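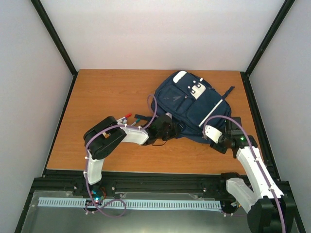

*Follower side of the Venter bench, backpack task, both grippers on the bag.*

**Thread: Bimanual demos on soft bags, teleop or hand guiding?**

**lowpass_lee** · Jul 3, 2019

Two arms on a shared front rail, walled on three sides, a camera on the right wrist. Task is to hold the backpack, open the front pocket and put the markers in. I have 201 teleoperated demonstrations using a pair of leader arms. The policy trained on them gets both grippers onto the bag reliably, then fails at the zip. The usual failure is the left arm pulling before the right arm has a firm hold, so the whole bag slides.

Two questions. Is it worth re-recording by hand guiding, with one person moving both arms directly? And does anybody randomise the straps, or do you tie them up? One is trailing off to the left at the moment and I've left it that way.

**kelp_and_solder**

Don't hand guide this. With one arm it's fine. With two you need a hand on each, your own forearms end up in the wrist view, and the policy learns from pictures it will never get at run time. We tried it on the Cornora cell with a folded jacket and threw the lot away.

**tangent_bus**

Disagree, at least partly. Hand guiding gives you the contact forces through your own fingers. Leader arms without force feedback give you nothing, and the operator ends up pressing by eye. Zips are a force problem. If the forearms bother you, record the joint path by hand, then replay it with nobody near the bench and log the cameras on the replay.

**kelp_and_solder**

Replay on a soft bag doesn't land. The fabric is never in the same place twice. A rigid box, yes.

**tangent_bus**

It lands if the bag is reset against a template and you discard the bad ones. I kept 188 replays from a longer run on a pencil case. Slow, but the grip timing was much cleaner than anything I got from leaders.

**lowpass_lee**

A pencil case is a good deal lighter and stiffer than this. I can test replay on the first half of the task, up to both grippers closed, and see how far the fabric shifts.

**oddparity**

Before re-recording anything, check your timestamps. Early pulling by one arm is what you get when the two leaders are logged on separate clocks. Mine were 968 ms apart by the end of a session and I blamed the operator for weeks. Plot the two gripper commands on one axis.

Also, your purple cables. The left one loops above the forearm and then coils over the blue strip at the front. What happens when that arm reaches across to the far side?

**lowpass_lee**

Clocks: one process reads both leaders, but the followers are on separate USB ports. Will plot it tonight.

Cables: the slack is deliberate. With the run pulled tight, the left wrist dragged at full reach. I'd sooner have the loop. It does show up in some of the overhead frames.

**oddparity**

Then route it through the slots in the strip and leave slack only above the base. A loop that moves between sessions is one more thing for the network to latch on to.

**mossgrid**

On straps: leave them loose, but move them on purpose. Write a list of start positions and work through it. If you leave it to chance the operator puts the bag down the same way every time. Same for the markers. Yours are lying together right under the left elbow, and I'd guess they are in much the same spot in most episodes.

**lowpass_lee**

Fair. They are.

**kelp_and_solder**

Under the elbow is a poor start position anyway. The arm has to back off the bag before it can pick one up.

**lowpass_lee**

Update. Plotted the gripper commands. The lag between arms is small at the start and grows to 188 ms by the end of a session, so oddparity was right about the cause if not the size. It doesn't explain all of it. In a fair number of demos I also start the zip early myself.

Plan: fix the logging, record a fresh set with leaders, and make the operator wait until the right gripper has stopped moving before the left one pulls. Gilamow's converter can trim the pauses if they hurt training. I'll do the replay test separately in August.

**tangent_bus**

Don't trim the pauses. They are the bit you're trying to teach.

**lowpass_lee**

Noted, leaving them in.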